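Open day at Potel, Wed 25 May

I went along to the Potel open day expecting a sales pitch, and for the first hour I got one.

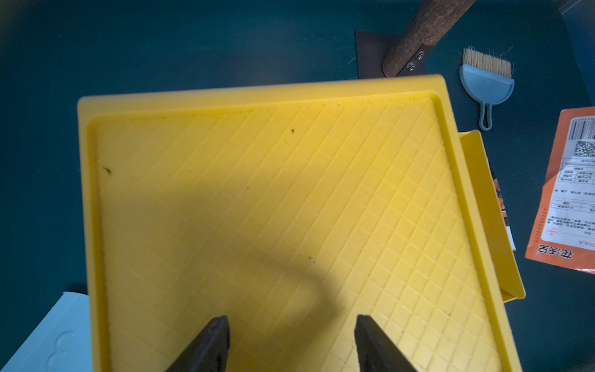 Yellow tray with a few specks left in it, cork-look handle and small blue brush behind.

Gisela Domínguez took our group to the cleaning-up table, where the talk was all about the ridged floor of the tray. The diamond pattern is supposed to hold crumbs in place while you carry them to the bin. Maybe. I'd like to know what it does with flour, and how long you spend picking bits out of the ridges afterward. Speckles along the inner wall didn't help her case.

The light-blue hand brush I liked more - small, plain, with a hole in the handle so you can hang it up. They want 36 dollars for their tray and brush set. My last dustpan cost 6 and I still have it.

Coffee was weak. Parking is on the far side of the building, so allow time for the walk. The next open day is in April, and I doubt I'll go.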